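Stolis opens its doors for mending and making this September

Hello from all of us at Stolis! I'm Muthoni Owino, and after 2 years of running sewing evenings out of borrowed rooms, I'm so pleased to say we have a place of our own on Redidero Street. We open in September, and you're all invited.

Stolis is a shared workshop where you can come and fix your clothes, cut out a pattern on a proper big table, or learn to put in a zip without crying (I've done plenty of that). A session costs £5 and that covers thread, needles and tea.
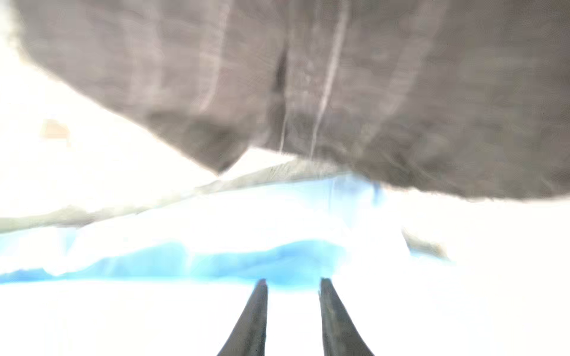 Do I need to bring my own sewing machine?

We have machines you can use on the night, and someone will help you thread one if it's been a while. If you love your own, bring it along.

The money came from a £4,000 grant from the Mosoti Fund, plus two very long cake sales. Most of it has gone on wiring, lights and getting the heating to behave, so the kettle is still my old one from home. Sisance, the fabric shop round the corner, is giving us its roll ends every month as well, which I'm ridiculously excited about. 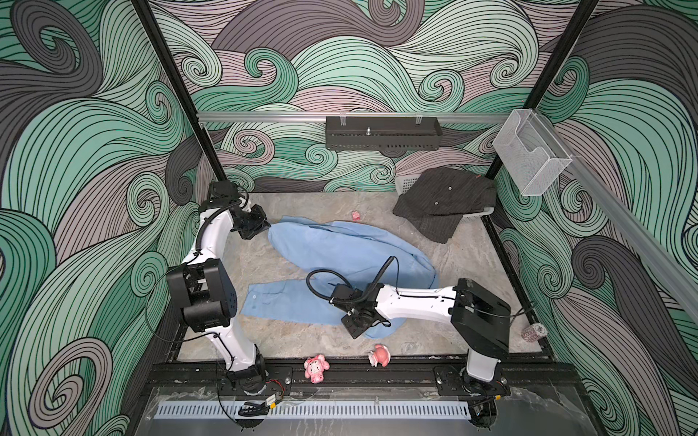

We'll have room for 30 people on opening night, and I'd book early if you want to try the patching class, as that one always fills up first. It starts at 7pm. Children are welcome with a grown-up, and there's step-free access from the side lane.

Later in the autumn we'd like to add a curtain-making course and a swap rail for coats. Tell us what else you fancy! I read every message, even if I'm slow to reply.

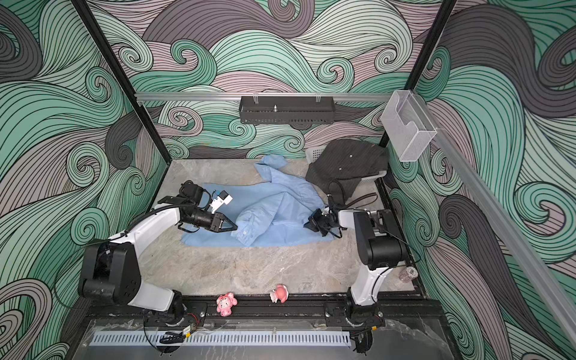

Wave-pattern panels in mint green, pale mauve and charcoal.

To book a place or arrange an interview, ask for Muthoni Owino at Stolis, Redidero Street.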